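Desk Book Storage for a Shared Study Table
Project report, Quyên Phí
Submitted 2020-04-20

1. Purpose

The project compares ways of keeping paperback books within reach on a small table without losing the writing area. The work covers one storage type, a clear acrylic stand with upright dividers, and one table with a light wood top. A blue paperback was used for handling.

2. Table, book and stand
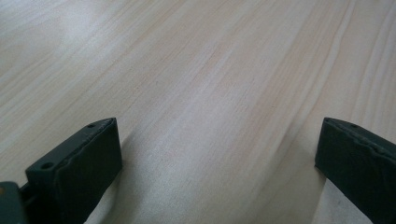
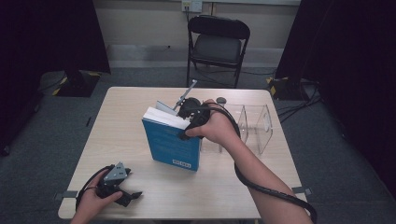
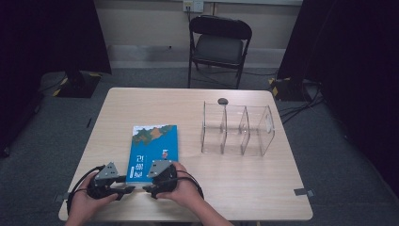
The criteria were fixed in January, before any layout was tried. A layout had to leave a clear writing area at the front edge, let a seated person read the spine labels, and allow one book to be taken out without moving its neighbors. A fourth criterion, cost, was dropped after the first draft because all the stands on the short list were priced close together.

3. Layouts

Layout A places the stand at the back of the table, parallel to the edge. Layout B places it on the right side and turns it toward the chair. Layout C uses no stand; books are stacked flat with the spines facing the user.

Each layout was used for 30 retrievals. A retrieval starts with both hands at the front edge and ends with the book lying flat, cover up. Returns were not timed. The full log, including practice runs, has 119 entries and is kept with the Brondwood workshop notes.

4. Results

Layout C uses the least floor area on the table but fails the third criterion. Any book except the top one requires the stack to be lifted or split. Layout A passes all three criteria, although the reach is long for a shorter user. Layout B also passes, and the spines are easier to read from the chair. Its cost is writing space on the right, which matters for a right-handed user with a large notebook.

Thin paperbacks lean in a half-empty compartment. The lean reached 15 degrees in the worst case, and the covers began to bow when left overnight. Filling the compartment removed the problem. A folded card used as a spacer also worked — it is cheap but slides out when the book does.

5. Limits

Only one table height was used. Hardcovers were left out. Glare on the table top made some labels hard to read in the afternoon, and this was noted in the log but not measured.

6. Next steps

Layout B will be repeated with the Ninh stand and the narrower Gineo stand. A left-side version of the same layout should be added before the log is closed.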